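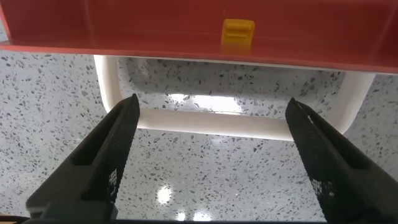
3. Home visits

3.1 Households and recruitment

The home visits took place in two areas, the old center of Kurkedar and the newer housing at Skurus on the east side of town. We wrote to people over the age of 65 who had told the eye clinic that they had trouble with kitchen work and who still did most of their own cooking. Of those who answered, 60 agreed to a visit and 55 completed it. Of the five who did not, three moved to live with family before their visit was due and two asked to stop partway through. Their partial records are left out of everything that follows.

Most of the people in Skurus rent from the Gulis housing association, and their kitchens were all fitted in the same few years. The kitchens in the center of Kurkedar were more mixed. Some had been redone by the present owner and some had cabinets older than the people using them. We did not try to match the two areas on income or type of building, so differences between them should be read with care.

All visits were made by the same two people, Arben Gashi and Kekeli Amegashie. One of them ran the tasks and the other took light readings and filled in the room sheet. They traded jobs from one visit to the next. Each visit was made in daylight hours, but the tasks were run with the blinds down and the kitchen lights on, in the way the person would have them in the evening. Where a person said that they never used the ceiling light and cooked by a lamp on the counter, the lamp was used.

3.2 Light readings

Light was measured at the counter next to the sink, at the counter next to the stove and inside the main cupboard at eye level. The meter was laid flat with the person standing where they would normally work, so that the shadow of their own body was part of the reading. This matters more than we had expected. In kitchens with a single fitting in the middle of the ceiling, the person nearly always worked with the light behind them, and the reading fell sharply when they stepped up to the counter.

We took 200 lux at the work surface as the line between a dim and an adequate counter. That is a low bar for people with reduced vision, and we chose it so that the dim group would be clearly dim. Readings inside cupboards were below the line in every home and are not used to sort homes into groups. Bulb color was read from the base of the bulb where it could be reached. Most were warm white, about 3,000 kelvin, and we did not find enough variation to say anything about it.

3.3 Surfaces and contrast

The room sheet had a short section on counters, shelves and trays. For each one the visitor noted the main color, whether the finish was plain or patterned, and whether it was glossy or matte. The person was then asked which surface they found hardest to see things on, before any task was run.

Pattern came up more often than color. Several people said that they had stopped trusting a speckled counter because crumbs, seeds and small pills could not be told apart from the surface, and that they checked it by hand. Others had put down a plain mat or tray and did all their cutting and sorting on that. A plain, strongly colored surface helps when the item on it is lighter or darker as well as different in hue, as with yellow on red (Figure 1). Two strong colors of similar lightness can still be hard to separate for a person with cataracts, and two people told us so about their own trays.

Gloss was the other common complaint. A bright patch on a shiny surface moves as the head moves, and some people mistook it for a spill. This was worse under bare bulbs than under fittings with a cover.

Figure 2. Speckled gray surface finish.
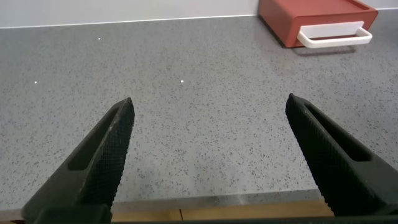

Because the finishes differed so much between homes, we grouped them only as plain or patterned. Wood grain gave us some trouble here. We first counted all of it as patterned, but people did not talk about it in the same way, and in the end a fine, even grain was placed with the plain group. Moving those kitchens back does not change the direction of any result in Section 4, though it does weaken the one for sorting time.

3.4 Tasks

Each person did three tasks. The first was the Popescu sorting task, in which mixed dry beans are separated by type into two bowls. The second was to find a named jar in their own cupboard, with their own jars in their usual places. The third was to pour water into a cup to a marked line. The sorting task was done twice, once directly on the person's own counter and once on a plain white mat that we brought with us. Half of the group started with the mat.

Times were taken with a stopwatch. Errors in the sorting task were beans in the wrong bowl or left on the surface. In the jar task, picking up a wrong jar and putting it back was noted but was not scored as an error - people do this in ordinary cooking and it costs them very little. In the pouring task we recorded only whether the water stopped short of the line, at it or past it.

People were told to wear whatever glasses they wore for cooking. A few wore none, even though they had a pair for reading nearby, and we did not ask them to change. The reason they gave was usually steam.

3.5 Limits of the visits

The tasks were short and the visitors were watching, so people probably worked more carefully than they would alone. The jar task depends on how tidy the cupboard is and how long the person has lived there, and we have only a rough record of both. We also cannot separate the effect of a poor surface from the effect of poor light in the homes that had both, and in Kurkedar these often went together. The follow-up calls were meant to help with this, but too few people had changed anything in their kitchens by then for a comparison to be made.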